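Desum Desktop Memory Notes

Welcome, and thank you for stopping by! Desum is our small collection of notes and pictures on fitting memory in older desktop towers, the sort Andix keeps on its back shelves. It has grown to more than 80 entries (we meant to stop much sooner). 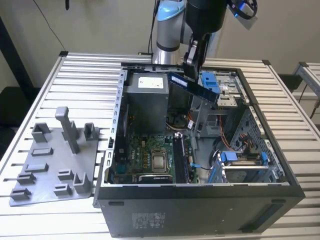 Tower on its side, one module seated and another held just above the case.

Please read the notes folder first, as it says which slots to fill and in what order. Entries added in February use the newer file names, and we're still slowly renaming the rest.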